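The bags came to us in July, when Bovent decided our returns room could take on the Clovinley account. Until then I had spent six years opening other people's returned luggage by hand, and I'd gotten good at it. I could tell you from the weight whether somebody had left a phone charger in there.

Now the arms do the first pass on the backpacks, and I'm what the schedule calls a cell lead. The pay went up a little. The chair is worse.

Raquel Moreira trained three of us in one afternoon, most of which went to the login. What I do now is set a bag down flat, step back, and wait to be needed. I'm needed fairly often. Soft things are hard, Raquel says. A box keeps its shape when you grab it and a backpack goes wherever it likes, straps first.
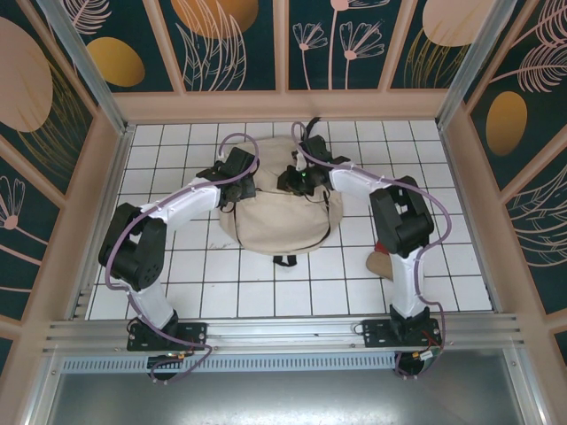 The waiting is what I wasn't ready for. My wrists feel better than they have in years, I'll give them that, but my old table was next to Izzati Liew's and we talked all day long. Her hands were busy, my hands were busy, and we got through her whole divorce and most of my kitchen remodel. You can't really do that when you're listening for a beep. She's moved over to shoes now and we catch up at 10:30 by the vending machine, like people on a prison visit.

Management wants 2,000 bags through by the end of the quarter. My best day with the arms so far is 23. I mentioned this to Amândio Carrilho upstairs, and he told me it was a learning curve — he didn't say whose.

I've asked for a better chair.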